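A small skin care maker on keeping the formula short

Flaltent makes four products for dry and reactive skin. Its founder mixed the first batches at home and now has them filled at a plant in Caneck. We spoke one afternoon in April, mostly about the night balm, which was reformulated last year and sells under the name Shakya.

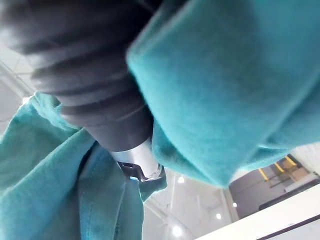
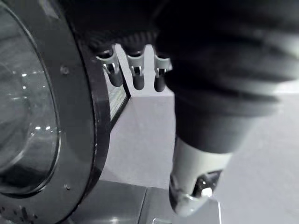
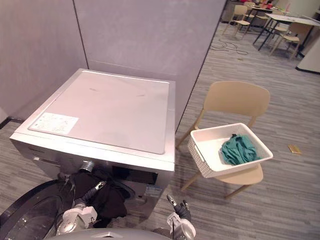 Why the balm changed

The first Shakya balm had a lavender and orange peel scent. Customers liked it, but the founder kept getting the same email from people with sensitive skin.

"They said it felt good for a week and then their cheeks got red," she said. "I read enough of those. I took the fragrance out and lost a few regulars over it."

The new version is built on squalane, oat oil and a ceramide blend, with no added scent. It took 52 test batches to get the texture right. Early ones were grainy after a few days on a shelf.

"Shea butter does that if you cool it too slowly. We cut the shea in half and the grain went away. Then it was too soft for the jar, so we went back and changed the wax."

Before the launch she sent samples to 195 people and asked them to use the balm every night for a month. Of the replies, 61 asked for a smaller jar. The balm now comes in two sizes.

What she tells customers

She does not make claims about wrinkles. "It's a moisturizer. It keeps water in. If your skin is dry, it will look better when it isn't dry."

Her instructions are short. Wash with something mild, leave the face a little damp, and warm a pea-sized amount between the fingers. Press it in and go easy around the eyes. Anyone new to it should try it on the inner arm first.

She also asks people to use a clean spatula. "Fingers in the jar every night, for three months. I'd rather you didn't."

What comes next

A hand cream called Kemereck is due out in the fall, in a first run of 3,000 tubes. It uses the same ceramide blend with more glycerin, and it will be unscented too. She is still deciding on the cap.

"The screw cap is cheaper and the flip cap is easier with greasy hands," she said. "I have both on my desk. I'll probably pay for the flip."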